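3.2 Materials and setting 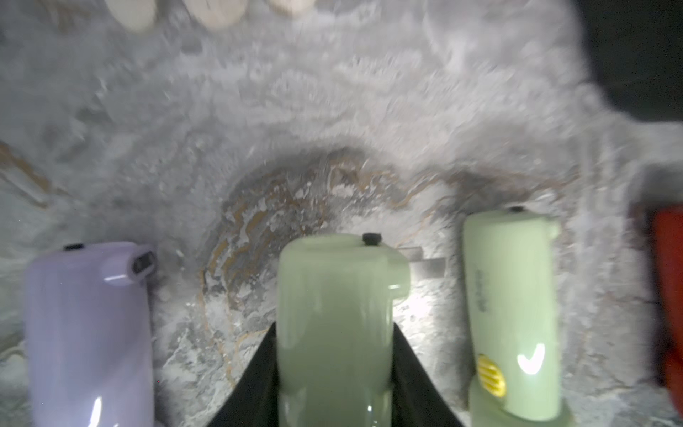

Respondents filled in the diary at home, over one month (December), and posted it back. We got 3,908 usable entries. Target was 3,000, so no second mailing. Entries with no time of day were dropped, as were ones where the handwriting beat both coders.

Each entry was sorted by the room the person was in when they put something down and later could not find it. Kitchen worktops came out top, hall shelves next. Bathrooms lower than expected, though Kwok's earlier pilot in Gradima found teh same.

Figure 3. Small handheld devices on a grey marble-patterned surface.

Coding was done by two people working apart. Where they disagreed, Qistina Kwok decided. Keys and glasses kept as seperate groups; everything else pooled, see 3.3. Shared houses in Senard are treated as one household each, even with several diaries. Not ideal. Weighting for this is set out in the appendix.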